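Chapter 4
Sweeping Up: Brush, Pan and Small Dry Messes

Draft for class use, 20 February 2018

Crumbs. Pencil shavings. Dry soil off a plant pot. Most of what lands on a table or counter in a working day is small, dry and light, and the tool for it is old and cheap — a hand brush and a dustpan. You used one before you could read. Most people still use it badly.

This chapter is short. Two skills, one tool pair. By the end you should be able to clear a flat surface in one pass, empty the pan without spilling it back and put the set away in a state the next person can use. Wet spills and broken glass are in Chapter 5, don't try them with what you learn here.

Before the practice, read pages 67 to 71 again if the words "nap" and "lip" mean nothing to you.

4.1 The pan comes first

Beginners start with the brush. They sweep everything into a nice heap, then go looking for the pan, and by then somebody has opened a door. Set the pan down first. Flat on the surface, straight edge toward the mess, handle toward you or off to the side, whichever leaves your elbow free. 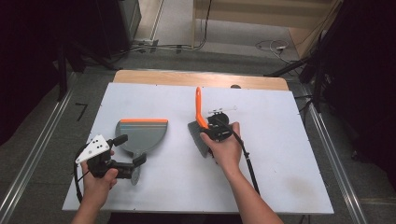

Short strokes. Start at the far side of the mess and pull in. Long strokes feel faster but the bristles bend, let go and flick — that is how crumbs end up on the floor. Keep the bristles touching the surface until they reach the lip. Lift, go back, set down again.

A rubber lip helps. It bends a little under pressure and closes the gap that fine dust gets under. A hard lip will do the job too but you'll get the thin line of dust everyone knows. For the line: move the pan back a hand's width, sweep, move back again. Then a damp cloth for whatever is left. Chasing it round the table is a waste of a morning.

The Osden training kitchen tried this chapter out with 29 students in its first term. Most common fault was tipping the pan up too early. Second was pressing to hard with the brush.

4.2 Holding the brush

Hold it by the handle, not down at the block. Loose wrist. The stroke comes from the forearm on a table and from the wrist in corners. If your knuckles are white you are scrubbing, and scrubbing is for Chapter 6.

Look at the bristles before you start. Splayed ones have been stored standing on there tips. Clumped ones have been used on something wet. Either way, fix or replace — the Rüegg care sheet in the appendix has the steps for washing and drying a brush. Stray hairs at the sides are fine, snip them if they drag.

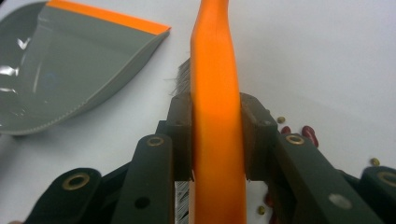 4.3 Emptying and putting away

Carry the pan level. Lower it right into the bin before you tip, then tap once on the inside wall. Brush out the corners of the pan. Comb the brush with your fingers over the bin, or against the edge of the pan.

Hang both if there is a hook. If not, brush in the pan, bristles not bearing the weight.

Key words: lip, nap, stroke, block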